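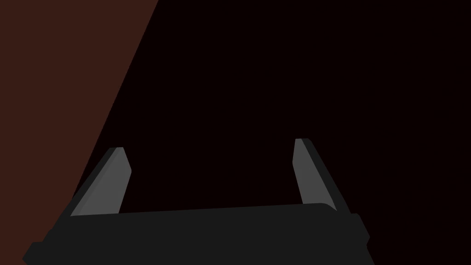

1. Before lunch

Maite Aguirre had the left hand controller and a cold cup of coffee. The job sheet from Lendell said 100 good runs by the end of the shift, and she had 26. Every run went the same way. She moved her wrist, the arm in the simulator moved its wrist, and the software wrote it all down so the machine could learn it later.

The kitchen on her screen floated in the dark. Giannakopoulos had built the counters and never got as far as walls. He said the robot didn't need walls.

"It needs to know where to stop," Maite said.

"That's what you're for."

She opened the grip and came in again, low and slow. Her first week she had rushed, and those runs were thrown out. Now she moved the way she'd moved when she taught her son to pour milk.
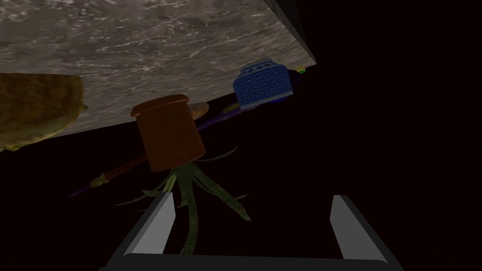

How do you show it when to close its fingers?

You close your own, at the moment you would for real, and you do it the same way enough times that it can tell the habit from the accident.

That was what she told the new hires at Cisolthorpe, and they wrote it in their notebooks. She left out the part about dreaming of mallets and bread.

By noon her shoulder hurt. She tipped the left arm upright, fingers to the ceiling there wasn't, and let it stay. The other arm she left out over the counter, by the screwdriver. Giannakopoulos leaned in to look.

"You're still recording," he said.

"I know."

"It'll learn that."

"It should learn to take a break."

He thought about it and went back to his desk. Maite kept the run and marked it good.

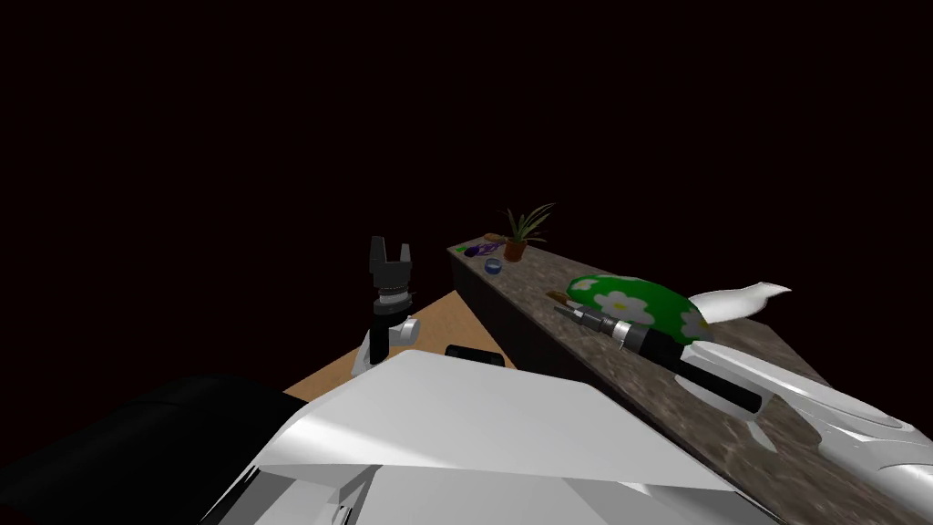 2. After lunch

Bavusus called from the Lendell office in March weather, rain all over the line. He had watched the runs. In six of them, he said, the robot paused before it reached for anything.

"That's me," Maite said. "I'm looking."

"Can you not?"

She said she would try. Then she picked up the controller, looked for as long as she needed to, and reached.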